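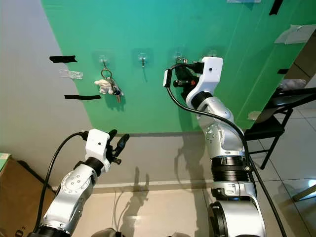
Speaker notes, Pivia tenants' evening, July
Prepared by the Linlow office

Start at 7. Wait for the back rows to sit down before the first slide.

Tonight is about lockouts in rented homes and what they cost. Linlow manages 491 apartments. Last year we logged more than 180 lockout calls from them, most between 5 p.m. and midnight. Pause here. People usually want to tell their own story, so let one or two do it.

Slide 2. Who pays. If the lock fails, we pay. If the key is lost or left inside, the tenant pays. The lease says this on page 16, but the wording is old and we are changing it. Read the new wording out loud, slowly.

Slide 3. Spare keys. The office at Talell Street keeps one sealed copy for each apartment. You need photo ID to borrow it, and it has to be back within 21 hours. Mention that the mailbox key is separate and we do not hold copies of it. This comes up every time.

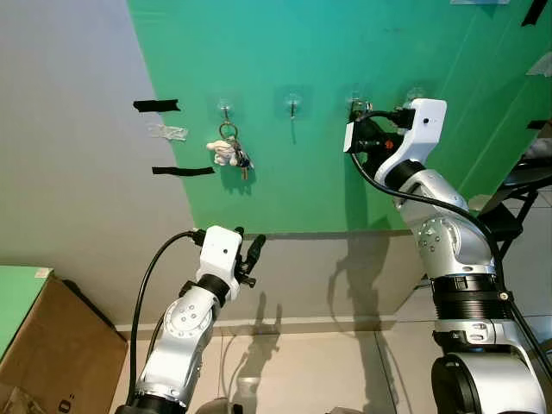
Slide 4. Habits at home. Most lockouts we hear about start with a door that latches by itself and keys left in yesterday's coat. Pick one place near the door and use it every day. It does not need to be a rack or a cabinet. Clear stick-on hooks will do, and a ring with a small plush toy on it is easier to spot than bare metal. Check your lease before drilling. Do not write your address on the tag.

Slide 5. Ivanov building only. The front door lock gets replaced this fall. Old keys will stop working the same morning. New ones are handed out in the lobby, two per apartment, signed for. Extra copies have to be ordered through us as the blanks are restricted.

Questions. If someone asks about keypads, say the quotes are still coming in and we have no date. Leave the sign-up sheet by the door for people who want their spare key checked.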